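Print this article | E-mail this article

Opinion: Stroke trials should stop counting cells and start reporting time

Kiran Garg
30/04/2025

Most preclinical papers on neuroprotection in stroke still close on the same figure: a bar chart of surviving neurons at one time point, treated against untreated. My argument is that this figure, taken alone, tells a clinician very little, and that journals should stop accepting it as a primary result.

The difficulty is one of timing. A neuron that stains as intact at 24 hours may be lost by day 7. Injury at the edge of an infarct continues well after blood flow returns, through inflammation, swelling and slow failure of energy supply. A drug that delays this process by two days and a drug that prevents it will look the same on an early count. Only the second is of use to a patient.

When Marion Lamont and I went through 156 rodent studies of candidate compounds last October, we recorded the latest time point at which tissue was examined. Most stopped within the first three days. Few paired the tissue result with a behavioral test carried out later in the same animals.

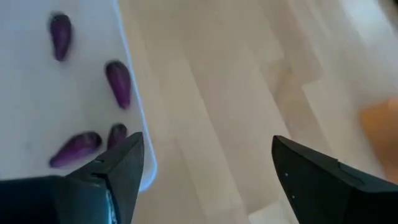
What a count leaves out

Cell survival is also a poor stand-in for function. A surviving neuron may have lost its inputs, its outputs or both. Forelimb reach, grip strength and gait can all be measured repeatedly in one animal, at low cost, over several weeks. These tests are noisy, and the rater must be blinded to the treatment group. Animals also learn to compensate with the unaffected limb, so a raw success score overstates recovery unless the movement itself is graded.

Selim Ertürk has objected, in correspondence, that longer studies lose more animals and that the losses bias the result. He is right about the losses. The answer is to report every death with its date and group, and to state in advance how missing animals will be handled. A short study does not remove the bias; it ends before the bias can be seen.
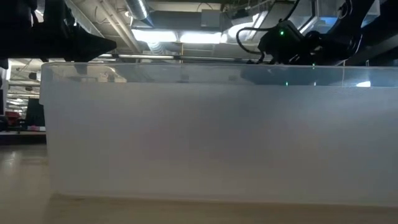

Clear-rimmed storage bin on a light wooden table.

A second objection concerns cost. Housing animals for a month is more expensive than housing them for three days, and small laboratories will feel the difference first. I accept this. I would still prefer fewer compounds tested properly. The Vesmont registry now lists 794 preclinical entries in this area, and a reader cannot rank them, since the endpoints do not match.

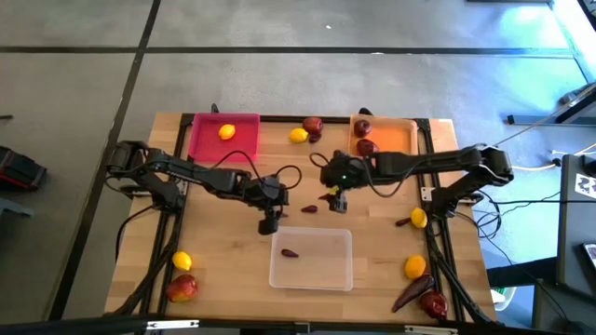 The minimum I would ask for is modest. Each study should include one tissue measurement in the first week and one at four weeks or later, with a functional test at both. The interval between vessel occlusion and first dose should appear in the abstract. A compound given before occlusion should be described as a pretreatment in the title, as very few patients are treated before their stroke begins.

Age and comorbidity matter as well. Young, healthy male rats remain the usual subject. Older animals, and those with high blood pressure or diabetes, have poorer collateral flow and a different immune response, and the salvageable tissue may be gone sooner. A treatment window measured in young animals should be labeled as such.

None of this requires new equipment. It requires reviewers to return papers that lack a late time point, and editors to support them when authors complain.

Related items

Blinding in behavioral scoring: a reply to Fergus Cowie
Torquil Halliday on collateral flow in aged animals
Letters: should negative results be registered?
Edema and the limits of early imaging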